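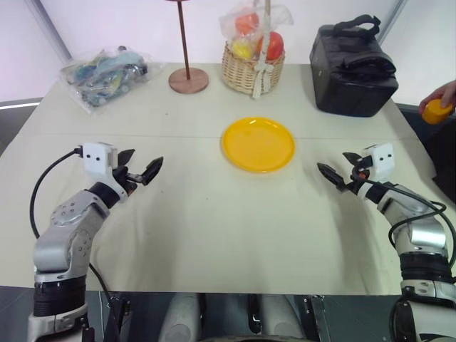 4. Pale tabletops and how they are kept

4.1 Why the tables came to matter

When we first set out to study everyday cleaning in shared rooms, we had floors in mind, and I must admit that we spent a good part of our first visit to Mirnberg looking down at them. The people who use the rooms had other ideas. Over tea, and then again over the washing-up, they kept bringing the talk back to the tables, and in particular to the light-coloured ones that had replaced the old dark furniture in so many halls and reading rooms. A dark table, we were told by a very patient member of the Mirnberg sewing circle, forgives you. A cream or pale grey one remembers every elbow, and it was this remark, more than anything in our original plan, that shaped the work reported in this section.

We followed 48 tables across six shared rooms, with the rooms divided between Mirnberg, Nalerville and the smaller settlement of Wuisan. All of the tables were light in colour and all were in ordinary use, by which we mean homework, card games, soup lunches, quilting and (in Wuisan, on most evenings) a good deal of seed sorting. We asked that nothing about the usual routine be changed for our benefit. Where a room had a favourite cloth or a favourite corner of the cupboard to keep it in, that was how things stayed.

4.2 What people call a mark

It proved harder than we had expected to agree on words. Our form offered "stain", "smudge" and "scratch", and within a few days the margins were full of other terms, many of them better than ours. "Ghost" was popular in Nalerville for a greyish patch that can be seen from one chair and not from the next. "Bloom" meant something softer again, usually left by a warm dish. We have kept "smudge" in what follows as the general word for a faint mark with no clear edge, and readers who grew up with "ghost" are warmly invited to substitute it.

Seams turned out to need a vocabulary of their own as well. Where two panels meet, a thin dark line is left across the top, and this line is looked on with real suspicion by the people who do the wiping. Several told us that they always clean toward it, several others that they would never dream of doing so, and both camps had learned their habit from a parent. Figure 3 gives a view of a light grey tabletop from low down and close up, the height at which our neighbours in Wuisan like to inspect their work, with their chins very nearly on the table.

Figure 3. Light grey tabletop with a thin dark seam running nearly level across it. A faint greyish smudge and, beyond the seam, a small dark speck can be made out on the surface.
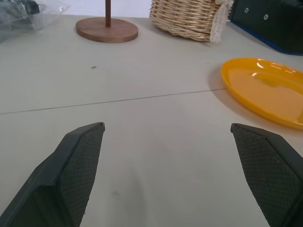 Is it better to wipe along a seam or across it?

Wiping along the seam is the better choice for day-to-day care, as a cloth pulled across the joint tends to leave crumbs and grit behind in it.

We would not want to press that finding too hard. The difference was plain in the rooms where food was served and much less so in the two reading rooms, where there was little on the tables to be caught in the first place. It may also be that people who wipe along a seam are simply people who take their time, and we had no fair way of separating the habit from the patience.

4.3 Cloths

Each room was given three cloths to use as it saw fit: a plain cotton one, a looped towelling one, and a flat woven one from Altatex. We had planned to retire each cloth after 100 uses, with a tally kept on a card by the sink. The cards were filled in beautifully in Nalerville and used as bookmarks elsewhere, so the wear results in this section are drawn from the Nalerville rooms alone.

Cotton was the cloth people reached for, whatever its condition. By August the cotton cloths had gone thin in the middle and were still being rinsed and hung up with evident affection, while the towelling had mostly been moved along to the floor or to somebody's bicycle. The Altatex cloth left the fewest streaks on pale tops when it was well wrung out. It also picked up the most complaints, chiefly that it felt like nothing in the hand, and one user wrote that she could not tell whether she had finished.

Comments of this kind sit awkwardly beside streak scores, and we went back and forth for some time over whether to report them. We have done so in full in the appendix, together with the wording of the form and the margin notes from Wuisan, which were written in pencil and have been copied out as faithfully as we could manage.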